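3.2 Collecting demonstrations in homes

All demonstrations in this study were recorded with the Varnirent hand-held gripper, which has two fingers and carries its own camera. The operator holds the tool and performs the task directly, so no robot needs to be brought into the home. This was important for us, as most of the kitchens offered to us were too small for the Muletti arm and its base. The arm was used only for the remote-control baseline, which is described in Section 3.4.

We collected 892 demonstrations of table tasks in 55 homes in the Brinside area between March and October. The tasks were picking up a utensil, moving it to a given side of the table, and sorting utensils by type. Each operator received a short training at our laboratory and practised on a plain grey desk before the first home visit. We asked the households not to clear their kitchens for us. Only the working area in front of the operator was arranged, and everything else on and near the table stayed as the household kept it.

Thin utensils received special attention. In our earlier work, the learned policy could grasp cups and bowls well, but it often closed the fingers above a chopstick or pushed it away along the cloth. We supposed that two factors contribute to this error: the small height of the object, and the pattern of the surface under it. Printed tablecloths are common in the homes we visited, and the lines of the print can have a width and colour similar to the utensil. Figure 4 gives a view from the tool in one such home.

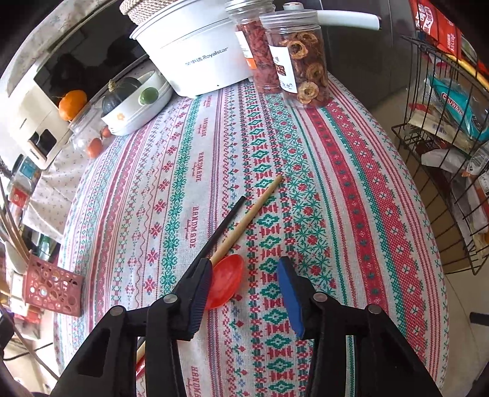 Figure 4. View from the hand-held gripper with the fingers open. Two chopsticks and a red-orange spoon lie near the left finger on a printed tablecloth.

The position of an object relative to the fingers also matters. When a utensil is close to one finger, part of it is hidden from the camera by the tool itself, and the policy must infer the rest from earlier images. For this reason we did not remove recordings with partial occlusion, although this was our practice in the first version of the dataset. We removed a recording only if the tracking of the tool was lost or if the operator stopped before the task was complete. After this step 873 demonstrations remained.

The finger pads were not replaced on a fixed schedule. Their colour and wear therefore differ between recordings — and in some cases between the left and the right finger of the same tool. We consider this variation useful for training, but we did not measure its effect separately.

For the comparison in Section 4, we selected 162 of the remaining demonstrations in which a thin utensil lies on a patterned cloth. The same tasks were then repeated by remote control on the Muletti arm, with the Saragih interface and similar cloths fixed to a laboratory table.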